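August, student project Prusotow, evening session

Started late, 4 of us in the room. Luminița Munteanu took the operator seat, I was on the laptop, the other two did resets between the trials.

First thing: the left finger slipped again on thin cloth. We changed the opening speed in the config, and I also lowered the closing force limit to 60 percent, it was too high after the last update. Somebody had changed it and did not write it here. Please write it here, also when the change is small.

Dobre (the logging script) stopped at episode 400 with a full disk. The old recordings were still on the same partition. I moved them to the Jellex drive and the script continued, but we lost the file that was open. Our plan for the competition was 2,000 episodes and I think now this is too many for our hours. To discuss with everybody.

Task for this block is the laundry one: take one piece from the basket, lift it, put it in the drum. Printed blue garment first, because the print gives good contrast for the tracker. The lift is not the difficult part. The difficult part is where the fingers go in – if they close on the rim together with the cloth, the basket moves with the arm and we have to stop.
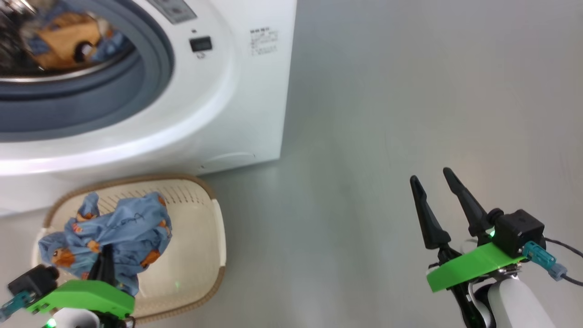

Left gripper on the light blue garment with the small cartoon animals, right one open and waiting. Washer door at upper left.

Note on the right arm: in this task it waits too much. Luminița proposes to use it for holding the basket rim. I agree, but then the start pose must be changed and the earlier episodes will not match with the new ones.

To do:
– new start pose for the right arm, save it under another name
– ask Prornine if they still have the short teal cables
– check free disk space before starting, every time
– write down the force limit on the whiteboard also

Stopped when the left wrist motor gave the temperature warning. Continue from episode 401.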